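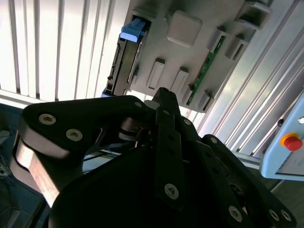
Grendavent shop gets its gripper onto the drive panel

2020-03-30 - Short update from the Grendavent shared workshop, where the arm build is still going, slowly. The black gripper is on and the group has moved to the part they wanted to do all along, pulling old office machines apart for the drives and boards.

First target is a light grey chassis panel with a hard drive on it, the kind with a blue pull tab. Tab is the whole idea. Easy to find, bright, and a fingertip should be able to hook it. Should. Boyer, the script that runs the arm (named after the street the shop is on), got as far as lining up on the panel in 5 of 9 tries last week. No drive out yet.

Harder one is the narrow green board standing edgewise in its slot between the grey clips. Not much room in there for a fingertip. Plan is to leave it till the drive works reliably, though there was some argument about that, and its not settled.

Money so far: 173 dollars, nearly all of it on screws, cable and a second run of finger links. First run too thick at the tip. The aluminum extrusion came out of the Zollham printer stand that got scrapped in October, so that was free. E-stop is in a yellow ring on the pale blue box to the side of the work area. Please dont hang coats near it.

Still wanted
- hex socket countersunk screws, short ones, any amount
- dead desktop machines, drives still in
- someone who has teh patience to redo the cable run through the links

Flovitz, the other arm, is parked for now. It needs 2 new belts and they are on back order. Anyone who had bench time booked on it can use the soldering corner instead, same slots.

Next update when a drive comes out, or when the links get changed again. Parts can go in the bin by the side door - tape a note on saying what it is and if it powered up.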